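Takport or Kolley for a first island trip with two kids? And where do you eat?
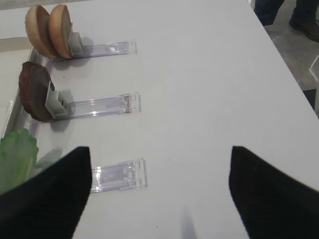
White table, three clear holders down the left side

Posted in Islands and Beaches, September 10, 2022

Hi all, first time posting but I've been reading this board for ages. We've finally got leave approved for the October school holidays (two weeks, hooray!) and we're trying to choose between Takport and Kolley. There's me, my husband, and kids aged four and seven. Neither of us has been to either island, and every blog I read seems to be written by a couple in matching linen who never had to find a toilet in a hurry.

What I've worked out so far: Takport has the airport and the longer beach, Kolley is a ferry ride on top of that but looks a lot quieter. The family room we like on Takport is $1295 for the week with brekkie, and the one on Kolley is $790 for the week without. So on paper Kolley wins by a mile, but I'm worried we'll spend the difference on food because there don't seem to be many places with a kitchen you can use.

Also, food! My seven-year-old will eat anything with noodles in it. The four-year-old lives on plain rice, mango and hot chips. My husband wants seafood every night and I'd just like a decent coffee before nine. Is there one beach where all of that is within walking distance, or will we be hopping in and out of vans? We won't be hiring a car. Any favourite places very welcome, and if somebody can tell me whether the ferry is rough in October I'd be so grateful, I'm a shocker on boats.

sandybottoms_4

We've done both, Takport twice and Kolley last year, and with a four-year-old I'd go Takport for the first trip and not think too hard about the money. The breakfast in your rate is worth more than you'd reckon. Ours ate three pancakes and half a papaya each morning and didn't ask for anything again until lunch, and we pinched a banana or two for the beach bag (sorry).

Stay at the southern end, near Serrano Beach. It's shallow for ages, the sand is that squeaky kind, and there's a row of places to eat along the path behind the palms so you never need a van. The noodle stall next to the dive shop does a soup your older one will love, and they'll give you plain rice in a bowl if you ask. For seafood, go to the grill places near the jetty, pick your fish off the ice and agree on the price including cooking before you sit down. We forgot the cooking part the first night and paid a fair bit extra! Coffee is trickier. Most places open at eight but the good one, with the blue shutters, had someone on the machine by seven when we were there.

Mango shakes everywhere. Ask for no sugar syrup or the kids will be up until midnight.

The only thing I'd warn you about is the northern end after dark, it's all bars and very loud music. Lovely for grown-ups, hopeless if you've got a room with thin walls and an early sleeper. Check where your hotel sits before you pay the deposit.

If you do want a taste of Kolley, take the day boat. It leaves in the morning and you're back for tea. That's how we ended up booking it the following year. Pack hats with a chin strap, mine is somewhere in the channel.

marmalade_jo

kolley, easy. takport is too busy now. ferry is fine, sit at the back downstairs and look at the horizon

bigdazza19

I'm going to half agree with both of you. Kolley is gorgeous and I'd go back tomorrow, but when we went there were only a handful of places to eat at the main bay and a couple of them shut whenever they felt like it. One night we had crisps and a tin of peaches for dinner. Fun for us, probably less fun with small kids.

On the ferry: ours in October was flat as a plate on the way over and pretty lumpy coming home, so I don't think anyone can promise you. Morning crossings seemed calmer. Take your tablet before you board and give the kids something dry to nibble. I was over 19 stops into my playlist before I dared open my eyes, ha.

Another thought is splitting it. Ten nights on Takport, then a few on Kolley at the end, or stop at Serier on the way if you like markets. The night market there had the best grilled corn I've eaten, brushed with coconut something, and skewers your husband would be very happy with. Take small notes, the stalls can't change big ones.

Have a great trip and let us know what you pick!

thongs_and_tinsel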